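Is the Drorix simulation kit good enough to start on before we buy an arm?

8 min read

Hilkka Savolainen
April 2024

We are a small packing and sorting business and we want to automate one station. It handles mixed items that come in loose and need to be picked up one at a time and put in a tray. The items vary a lot in size and some have odd shapes. We have no arm yet. The plan was to buy one in December, but the person who will be programming it (me) has never trained a picking policy and would like to make mistakes on something that doesn't cost money when it hits a table.

I have been looking at Drorix, which is sold by Steron as a simulation kit. What you get is a two-finger gripper model, an arm, a set of rooms, a library of scanned objects, and a view from the wrist that you can record while you drive the gripper by hand or from a script. The license is per seat. There is a 45 day trial and I am one week into it.

What I have done so far is install it, go through the first lessons, and drive the gripper around in one of the brick rooms. Installation was fine. The lessons are short and a bit dry, but they were correct as far as I could tell.
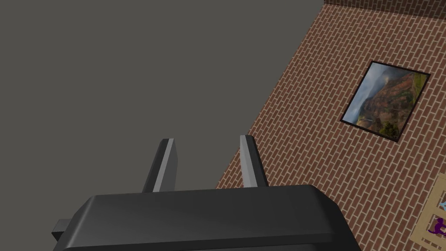 Wrist view in the brick room, fingers open.

My worries are these. First, the rooms look clean in some places and busy in others, and I don't know which kind I should be training on. Our station is a plain steel bench with a gray wall behind it. Second, the gripper takes up a lot of the lower part of the view and I don't know if that is normal or if I have the camera mounted wrong. Third, the sales page talks about going from the simulation to a real gripper "in an afternoon" and I would like to hear from somebody who has tried.

I also looked at Wemora, which is cheaper, but it only has boxes and cylinders as objects and I couldn't find a wrist view in it at all.

The computer I have is a normal office desktop with a midrange graphics card. I can get a better one if that turns out to be what holds things up, but I would need to explain the expense to my boss.

Any experience is welcome, including "don't bother."

Oskari Ojala

Used it for a year at my last job, where we had a Kettunen gripper on a small arm. I'll go through your points in the order you gave them.

Rooms. Train on several. The kit lets you swap the wall and floor textures in the room settings file, and there is a switch that picks a new set at the start of every episode. It is off by default. Turn it on. If you train only in one room the policy learns things about that room, and you find out when you move to another one. Add a room that is close to your own station and keep it out of training, so you have something to test on. A steel bench with a gray wall takes maybe an hour to build from the parts in the kit.

Gripper in view. Normal. The camera sits behind the fingers and looks past them, so the housing covers the bottom of the picture and the fingers stick up into the middle. You want both fingertips in view all the time. You can move the camera forward in the mount settings and get rid of some of the housing, but then the fingertips get close to the border when the gripper is wide open, and that was worse for us. The important part is that the camera in the simulation matches the camera you will have on the real arm. Same offset, same angle, same lens width. If you don't have the arm yet, leave it at the default and plan to record again later.

Moving to real hardware. An afternoon gets you the arm moving under the same controller, and that part of the sales page is fair. Getting it to pick things up properly took us 7 weeks, and a good part of that was lighting and camera position. Their support people answered email within a day or two and were helpful about the controller, less so about training.

On the scanned objects, I think they are the best part of the kit. The shapes are irregular, the surfaces are messy, and the widest place is often low down, so the policy has to deal with an object that sticks up a long way past the fingers. In our first tests it went for the middle of everything. With tall, narrow things you often want to be closer to the base, especially if they are going to be set down upright afterward, and it took more demonstrations than I expected before it did that on its own.
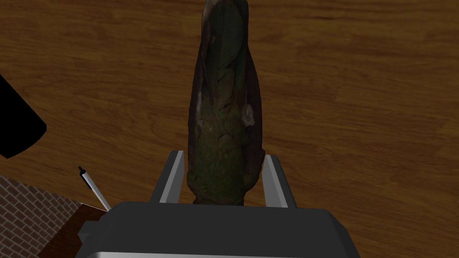
So I would spend the first part of your trial on driving by hand and recording. The keyboard controls are bad. Use a game controller or one of those 3D mice. Set the speed to half, because at full speed you overshoot and then you record a lot of corrections, and the policy copies the corrections. Throw away any episode where you fumbled. The kit has a review tool where you can step through and mark an episode as bad, and it is quick once you learn the shortcuts.

The physics is okay. Friction is too high out of the box and nothing ever slips. Lower the finger pad friction in the gripper file until you see things slip now and then. If you skip this you will get a policy that squeezes anywhere and lifts, and it will do badly on a real gripper. Soft objects are not supported. Everything is rigid, including the things that look like produce. If your mixed items include bags or anything that squashes, Drorix won't help with those and neither will Wemora.

I would buy one seat. Don't pay for the object pack add-on until you have used what comes with it.

Hilkka Koivisto

I didn't like it. The price went up when we renewed and the new version broke our scripts. The file format for recorded episodes changed and the converter they gave us dropped the gripper opening values from the old recordings, so we had to redo everything. Steron did say sorry and gave us some months free.

If you do get it, stay on one version until your project is finished. Also turn off the automatic update, it's under Tools and then Account for some reason.

For a station like yours I would look at suction first. It may be that you don't need fingers at all.

Tuulikki Lappalainen

I agree with most of what Oskari wrote, and I can add something on the hardware and on how much data you need, as I am using the current version on a machine that sounds a lot like yours.

Computer. A midrange card runs one room in real time with the wrist view on, no trouble. What it doesn't do well is run many rooms side by side, which you will want if you generate episodes from a script. I get 8 copies going before it slows down. Training on the same card works if you let it run overnight. I'd wait on the new computer until you know that training time is what is stopping you. With the trial you are limited to up to 2000 stored episodes, which is plenty for finding out if the kit suits you. Start with one object and one tray, then add objects.

Memory matters more than I thought. The scanned objects are large files and the kit loads the full set for a room even if you only use a few of them. There is a list in the room file where you can comment out what you don't need. Do that first. My loading time went from annoying to fine.

Shadows and lighting are the other thing. The default lighting is soft and even everywhere, and a real bench under ceiling lights does not look like that. There is a lighting page in the settings with direction and strength, plus a random option similar to the one for textures. 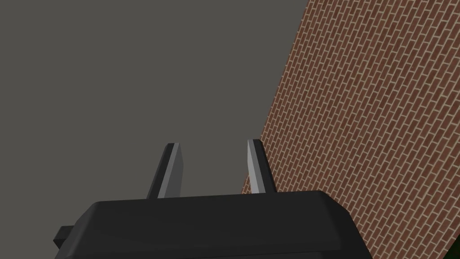
Depth is where I lost the most time, and I'd like to save you from that. I tried to train with the color view only. Over the table it was fine because the wood grain gives the policy something to judge distance by. When the gripper pointed at one of the flat surfaces it had nothing to go on. A uniform gray area looks the same whether it is near or far, and with no shadow on it you can't tell yourself either. Next to a wall with bricks you at least have the rows getting smaller as they recede. Your station has a gray wall and a steel bench, so I think you'll run into this. Either turn on the depth channel, which the kit supports and which costs you some speed, or put a texture on the bench. On our real bench we laid down a printed mat and it helped more than anything else we did that month.

A smaller thing is the reset position. By default the arm goes back to the same pose after every episode, and if that pose has the gripper looking off toward a wall you record a stretch of nothing useful at the start of each one. Change the reset pose so that it looks down at your work area, and add a bit of random offset to it. The setting is in the arm file and is called home, and the offset goes on the line under it. The lessons don't cover it.

About Hilkka Koivisto's answer: the converter has been fixed since then. I moved old recordings over with the current version and the gripper values came through. I do agree about not updating in the middle of a project.

On suction, it depends on the surfaces. Anything rough or with a bumpy skin won't seal well. If your items are mostly smooth and have a flat side it is worth a try, and it's a lot easier to program. Drorix has a suction tool in the tool list, but it sticks to everything, so you can't use it to decide.

Hilkka Savolainen

Thank you all. I turned on the texture switch and changed the home pose yesterday, and I have ordered a 3D mouse. We do have some bagged items. I'm going to ask if those can stay on the manual station, and then do the rest of the trial with rigid items only. I left the camera mount at the default for now. Does anyone know if the depth channel can be added to episodes I already recorded, or do I need to record them again?

Radoslava Vávra

You can add it. Open the episode in the review tool and choose replay, and tick depth in the output list. It plays the recorded motions again and writes the new channel next to the old one. It only works if you haven't changed the room file in between, so do it before you edit the friction or comment out any objects. If you already edited it, there is a backup copy of the room file in the same folder as the recordings.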